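Bench notebook, cell 2, Lendley shop
January, started 8:10 a.m.

Picked up where the last entry stopped, on the gripper check procedure. I have been wanting a full session on this for weeks and I finally got one! The draft is now at revision 27, and I think it's the first one I would hand to a new person and walk away from.

Background for whoever reads this later: the old rule was one line, "inspect gripper before use." Everybody signed it and everybody meant something different by it. Riku checked screws, I checked pads, Anca checked the cable, and Toshio did all of it but wrote down none of it. So the sheet was full of signatures and told us very little.

What the draft says now, for the start of a session:

Stop pressed and confirmed before hands go past the table edge. Drive power off at the pendant, then the key comes out and goes in your pocket. Your pocket, not the hook.

Fingers fully open, with nothing between them, before anybody leans in to look. If the last person left them closed, open them from the pendant first, step back, then go to power off.

Screws by eye, then by driver. Start at the bracket nearest the housing and work outward to the pad. I tried it in both directions and going outward is so much better, you end at the part that touches things and your eye is already warmed up.

Pads last. Press with a thumb, look at the tip from the side, look for fuzz, splits and lifting at the edge where the pad meets the plate.

Open position, as we want it for the pad check:
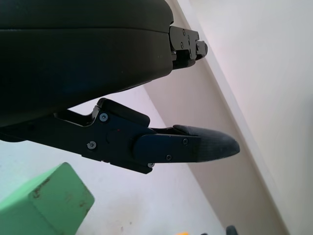
Anca Căpraru would rather have the pads come first, and put it in the margin of my printout: a pad is the part most likely to be bad, so if it fails you have saved yourself the whole screw check. She also wants the driver step kept out of the daily sheet altogether and moved to the weekly one, on the grounds that a screw that gets a driver on it every morning is a screw that gets overtightened by spring.

She has a point on the driver and I've changed it. Daily is by eye only, weekly is with the torque driver at the value on the Trastus sheet taped inside the cabinet door. If a screw looks proud or tilted on the daily check, that's a stop and a call, and you don't just nip it up and carry on. I kept the pads last, though. Arlo and I both found that once we had seen a good pad we stopped looking at the rest. Anca, come argue with me, I'd love to try your order for a week and compare the sheets.

9:40. Paint pens. Riku wants witness marks across every screw head and bracket so the eye check has something to go on. Yes, yes, yes. We did a trial bracket on the bench with the white pen from the Jugah kit and you can spot a quarter turn from arm's length. Open question is whether the white shows up on the plain metal screws as well as it does on the dark ones. Might need two colors. If we go to two, the color has to mean nothing, or somebody will read it as a code.

10:15. Table rules. These used to live in a separate document that I don't think anyone had opened since we moved in. I folded them in:

Work pieces go on the table after the gripper check, never before.

Anything not in the day's task comes off, tools included.

Pieces that are stained or chipped can stay in use, but write it in the log, so the person looking at results later knows the piece had marks on it when we started.

One person drives, one person places, and you say out loud when you swap. "Yours" and "mine" work fine. Simone Bragança started that and it has spread to the other cell without anyone telling them to do it, my favorite kind of rule.

11:05. Longest talk of the morning was over approach height. The current limit in the Ukevus config keeps the wrist 71 mm above the table until the placing hand is clear. Toshio thinks it could come down. I'd like to leave it alone until we have a month of sheets under the new procedure, and then change that one thing and nothing else. We've been bad at this in the past (see the mess on page 559 of the old binder, where speed, height and pad type all changed in one afternoon and we learned zero).

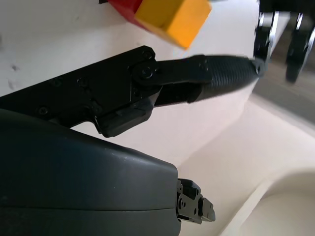 Ribbed fingertip, with the yellow-orange and red blocks beyond.

Ribbed tips need their own line in the pad step. A thumb press tells you very little on ribs, so the draft now says to run a fingernail along them and feel for a torn one. Arlo suggested a cotton swab, which snags on anything rough. Tried it on a scrap tip with a nick in it and it caught every time, great trick. Swabs go on the order list.

Whole daily check, done by me with the printed sheet and no rushing: almost 10 minutes. I expect that to drop once the witness marks are on.

To do:
Paint pen trial on plain screws (Riku)
Move the driver step to the weekly sheet, reprint both
Swabs, box of the pointed kind
Ask Simone if the swap call can go on the wall card in big letters
Try Anca's order, pads first, same sheet, one week
Old one-line rule: take it down from the cabinet so there is only one version up

1:30 p.m. Revision 28 printed and clipped to the cell door. Pencil on a string next to it, please write on it.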